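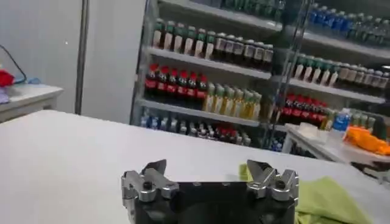 Finished restocking the drinks fridge at the Flovemside community hall this morning. A few people asked last time how I do it, so I'm writing it down as a thread. It's a glass-front one, two sections, and it had got into a state over the summer.

Started at 7 because the hall gets used from late morning and I wanted the doors shut again before then. If the fridge is open while people are coming in, they help themselves and I lose track.

First thing is everything out, one shelf at a time. I used to empty the whole thing in one go and the floor was covered. One shelf out, wipe, dry, put back, next shelf.

For wiping I use warm water with a little dish soap and a cloth that doesn't shed. Paper towels leave bits on the rails. I have a stack of bright colored cloths I keep only for the fridge and the serving table so they don't end up on the floor mop.

The rails at the back collect the sticky stuff. If a bottle leaked in July you will find it in August. An old toothbrush gets into the corners.

Check dates as you go. I pulled 11 bottles this time, all iced tea from the very back. My own fault for loading from the front in the spring.

That's the rule I keep telling people about. New stock goes behind, old stock comes forward. It takes longer and your arms get tired on the top shelf. Do it anyway.

I put one kind of drink in each row, front to back, caps all the same color down the row. You can tell from across the hall what's running low without opening the door.

Cola goes at the end of its shelf, where people reach without looking. It sells the most here by a long way. Putting it in the middle means everything next to it gets knocked around.

Labels forward. I know some people think it's fussy. It does cut down on the door standing open while somebody turns bottles around to read them.

Don't pack the shelves so tight that bottles press on the glass or the back wall. Ours has a fan at the back and if it gets blocked the bottom shelf stays warm. Leave a finger's width.

Someone asked about shelf liners. I tried the Plorkine ones, the rubbery mat kind. They stop bottles sliding but they hold spills underneath and you have to lift every bottle to clean. Took them out after a month.

The shelf clips are from Woketti. The originals snapped and these fit after I filed one side down a little. A bag of 20 was enough for the whole fridge with spares left over. The spares are in the kitchen drawer with the tape.

The fridge itself came secondhand when the Kazlauskienė bakery closed. We think it dates from 2000 or so, going by the sticker inside. Door seals have been replaced once and could use it again.

Seal test, if you have an old one too: shut a strip of paper in the door and pull. If it slides out easily, the seal is worn at that spot. Ours is weak near the bottom hinge.

Glass last. Outside with a dry cloth after the spray, inside with a barely damp one. If you spray the inside while it's cold it fogs up and you end up doing it twice.

Then the table. I wipe it down before anything gets served on it and again after. White shows every ring, so coasters if you're leaving cups there, please.

Whole job took almost three hours including the empties run. Next one is due in the fall before the rummage sale, and I'll do the top shelf first that time while my arms still work.

Reply to the question about water: still water is on order. Sparkling isn't, it sat there all spring. If you'd drink it, put it on the list by the kitchen door.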